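Print this article | E-mail this article

We use cookies to remember your settings. By staying on this site you agree to their use. Accept | Manage

3.2 Timing of DNA repair in cheek cells

Cells that line the inside of the cheek are replaced all the time, and the DNA in them is damaged and repaired many times before they are shed. Earlier work in mice suggested that one of the main repair routes, the one that cuts out short damaged stretches and fills the gap, runs faster at some hours than at others. We wanted to know whether the same holds in people who sleep at normal times and eat normal meals.

The Unach cohort gave us 26 adults for this part of the study. Each stayed in a furnished bedroom at Astside (Figure 4) and gave a cheek swab at set times through the day and evening, with one further swab on waking. Night swabs were not taken. We had tried them in the pilot and they broke up sleep so badly that the morning samples could not be compared with the rest. In total 913 swabs reached the laboratory, and 30 of these were set aside before analysis, most of them for low cell number and a few for labels that could not be matched to the log.

Swabs were placed in cold buffer and spun down the same day. Repair activity was measured with the Andach assay, in which a short piece of damaged DNA is mixed with the cell extract and the cut product is read on a gel. Protein levels were measured in parallel on a second portion of the same extract. The person reading the gels did not know the time of day at which a sample had been taken.

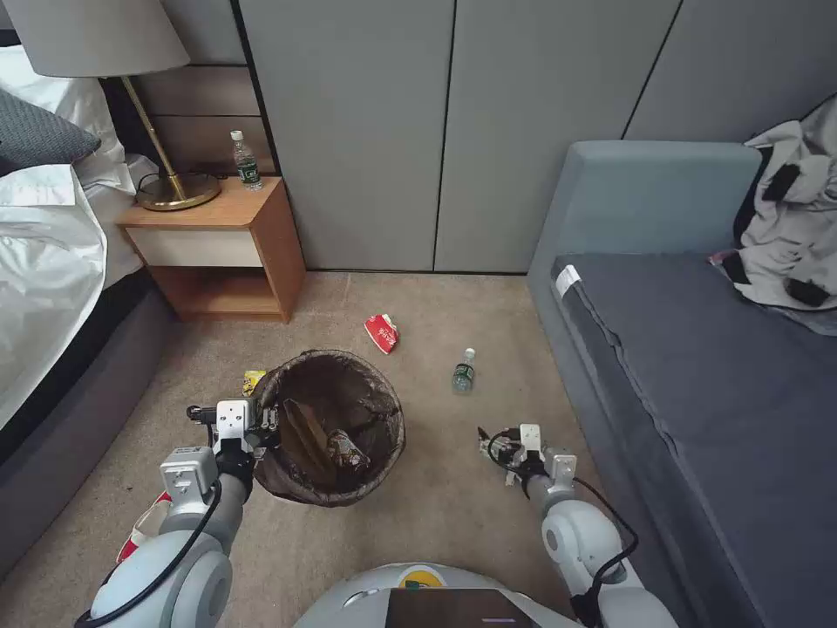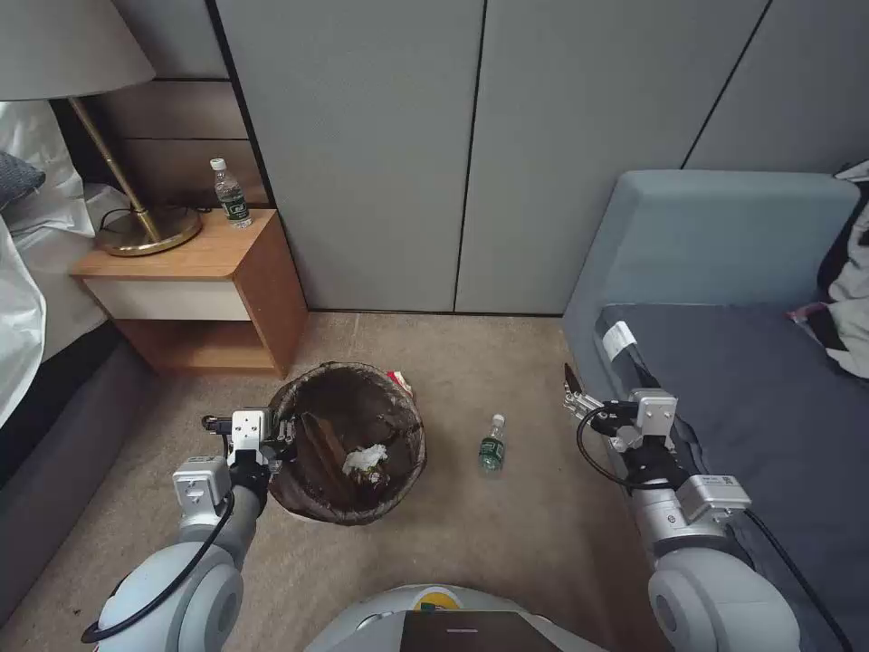 Figure 4. Bedroom at Astside.

Mwanaisha Laizer, commenting on an earlier draft, asked whether a rise in repair activity toward evening might only mean that more damage had built up by then, so that the cells were answering a need and no clock was involved. The point is a fair one and our first analysis could not settle it. We therefore went back to the stored extracts and measured the amount of unrepaired damage in each. It was highest in the early afternoon and had already fallen by the time repair activity reached its peak. Damage alone does not explain the timing, although it may add to it.

The level of the cutting protein itself followed the same daily pattern as repair activity in most participants. In four it stayed flat all day while activity still rose and fell. We do not have a good explanation for these four. Their sleep times were ordinary and their samples passed every check – one possibility is that the protein is switched on and off by a chemical tag, which our antibody would not detect. Cathal Ní Mhurchú repeated the gels for this group with fresh reagents and got the same result.

Meals made little difference. Shifting lunch later moved the afternoon damage peak slightly but left the evening repair peak where it was. This differs from the findings of the Agbayani group in cultured liver cells, where feeding reset the whole cycle. Liver cells handle food directly and cheek cells do not, so the two tissues may take their time signals from different sources. Section 3.3 compares the cheek cell results with those from blood taken in the same participants.

Print this article | E-mail this article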